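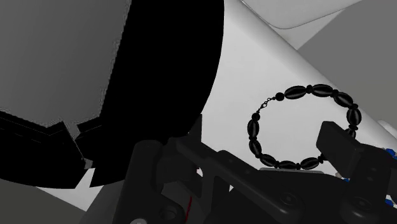
Most of the noise complaints at Parkden come down to pipe supports, according to the building services engineer who looks after the site, and very few of them have anything to do with the pump. The residents hear a hum and assume a bearing has gone. In the engineer's view the bearing is usually fine and the clamp is usually overtightened.

The engineer has worked on hot water plant for most of a career, first for Mazurek and now on contract to the body corporate. The current job is a replacement of the circulation loop in a block finished in 2000. The original loop was copper, run at 80 degrees in places where it should have been well under that.

"Somebody turned it up to fix a complaint on the top floor and it stayed up," the engineer said. "You get more expansion, the pipe grows, and if the clamps don't let it move it goes and finds something else to push on. In this case it was a plasterboard wall."

The fix on paper is simple. Anchor the pipe at fixed points, guide it between them, and leave room at the bends. In practice the risers at Parkden share a shaft with the electrical trunking, and there is little space for an expansion loop. The design went through two versions. The first used bellows, which the engineer disliked.

"They work. But you have to be able to get at them, and the access panel was going to be behind a fridge."

The second version offsets the riser on the fourth floor and takes the movement there. Brackets are lined with rubber and spaced at 40 times the pipe diameter on the vertical runs, a figure the engineer described as a house rule with no great science behind it.

Balancing was the other half of the conversation. Each return leg has its own valve, set by measured temperature. The same method was used at Cerkholm in January, on a loop with more than 40 legs, and the readings drifted for a week before they settled.

"People want to set it in an afternoon. The water's got a long way to go - let it go there."

The insulation is due to start once the Parkden valves are tagged. Lagging goes on last, after the pressure test is signed off, and the valve bodies get removable jackets.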